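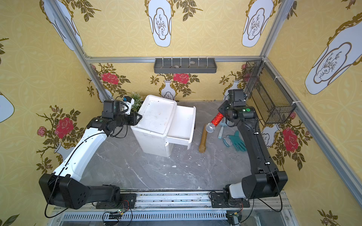 Roof first, because that's what most of the money went on. The back slope of the Bavthorpe house is stripped, re-decked and shingled, and the front slope is done down to the porch. Porch is not done. Flashing at the big chimney is new lead, the small chimney is patched and will need real work later. With the roof closed we could finally start talking about the inside. Wallpaper for the upstairs sitting room is still open, but the front runner is a pattern like the one with white vases and red roses over a pale yellow lattice, olive leaves running between. Busy on every wall and overhead too, and the people who remember the house say busy is right. No order placed yet. We want the plaster dry before anyone buys paper.

9th March

**Report to the Kotberg fund, Bavthorpe house repairs, winter period**

Covers December up to now. Sorry this is short on polish, the permit meeting ate the time set aside for it.

## Where we are

- Roof: mostly complete, see above. Porch outstanding.
- Gutters: up on the back and the east side. West side waiting on brackets, the supplier sent the wrong profile and then sent the wrong profile again.
- Plaster: downstairs hall finished. Upstairs on hold while it drys out.
- Windows: started. More below.
- Electrical: rough-in passed inspection downstairs. Upstairs not scheduled.
- Grounds: nothing done, nothing planned til the ground firms up.

## Roof, longer version

Urban finished the back slope before the holidays like they said they would. Then the cold came and the front slope sat under tarps for most of January. One tarp came loose overnight and water got in over the stairwell. Damage was limited to a strip of plaster we'd already marked for replacement, so no extra cost, but it did set the drying back and it was not a good morning.

The decking was worse than the survey said. Survey was done from the attic with a flashlight and the boards along the eaves couldn't be seen from there. Nearly all the eave boards on the back had to go. Front was better. Urban charged for the lumber and took the extra labor inside the original price, which we've thanked them for in writing.

The porch roof is a separate structure and it leans. We don't want to put new shingles on something that leans. Engineer has looked at it and wants the corner post footings dug out before giving an opinion. That can't happen in frozen ground. Expect an answer in spring.

## Windows

We planned to have all the sashes on the front taken out and repaired at the Wusow workshop. Got 2 of them out so far. Both came back in good shape - new bottom rails, old glass kept, cords replaced. They slide. Anyone who visited last year will remember that nothing in that house slid.

The slow part is paint. There's lead under the later coats and the workshop has to strip it in a sealed room they only get on certain days. We asked if another shop could take some of the load and got one quote back, higher than Wusow by a good bit. We'd prefer to wait. If Kotberg would rather see the windows done sooner and pay for it, tell us and we'll go back to the other shop.

The openings where sashes are out are boarded and screwed from inside. Checked weekly.

## Plaster and damp

Downstairs hall looks good. Ran the old cornice across the repaired section and from the foot of the stairs the join can't be found. From the third step it can.

Upstairs readings are coming down but slowly. The north bedroom wall is the problem. It was wet long before the roof work and we think the downspout behind it had been emptying straight into the wall for years. New gutter is on there now. We've had heaters running on low and windows cracked in the afternoon. Plasterer says don't rush it and we aren't. The upstairs plaster was meant to be finished this period and isn't, so please mark that milestone late.

## Money

Most lines are on or close to budget. Full sheet goes seperately with the receipts. The ones to flag:

| Line | Status |
|---|---|
| Roof, back and front | On budget except lumber |
| Eave lumber | Over by $900, covered from contingency |
| Gutters | On budget, final invoice not in |
| Windows | Under so far, only because it's slow |
| Plaster | Under, work carried forward |
| Porch | Unknown until footings are opened |

Heating is higher than planned. It was never its own line, it came out of general running costs, and that was a mistake in our first application. Would like to give it its own line for next winter.

We aren't asking for more money in this report. We may have to ask about the porch. Wanted that said now and not in June.

## Permits

The town wanted a drawing of the back stairs before signing off on the upstairs rooms for public use. We had a drawing. It was of the old back stairs, before the landing got moved, so they sent us away. New drawing is done and went in last week. The hearing took all afternoon, mostly about a neighbor's fence that came before us on the list.

Occupancy upstairs depends on that approval plus a second handrail. Handrail is easy, local oak, already priced. Ground floor can open on the permit we have.

## Public side

Opened the downstairs for one Saturday in February with the hall finished and the front room swept out. Better turnout than we hoped given the sleet. People brought photographs, some of them of the upstairs rooms, and those have been scanned and handed back. They settled a couple of arguments (the hall was green, the mantel was always painted) and started one, over whether the sitting room paper went up onto the ceiling or stopped at the rail. The photo everyone points to is too dark to tell.

School visit moved to May. Their bus, not our house.

## Next period

1. West gutter, once right brackets arrive.
2. Porch footings opened, engineer back out.
3. More sashes to Wusow. Next batch is booked.
4. Upstairs plaster, starting with the south room, north bedroom last.
5. Back stairs handrail.
6. Wallpaper samples pinned up in the sitting room and left through a few weeks of daylight before a decision.

## Needed from Kotberg

- OK on the contingency draw for the lumber. Already spent, as agreed by phone, but we need it on paper.
- Yes or no on the faster window option.
- Revised date for the plaster milestone. We suggest end of summer.
- Whether the site visit is still on. If it is, wear boots - the drive is mud from the gate up to the side door, and the front steps are closed while the porch is propped.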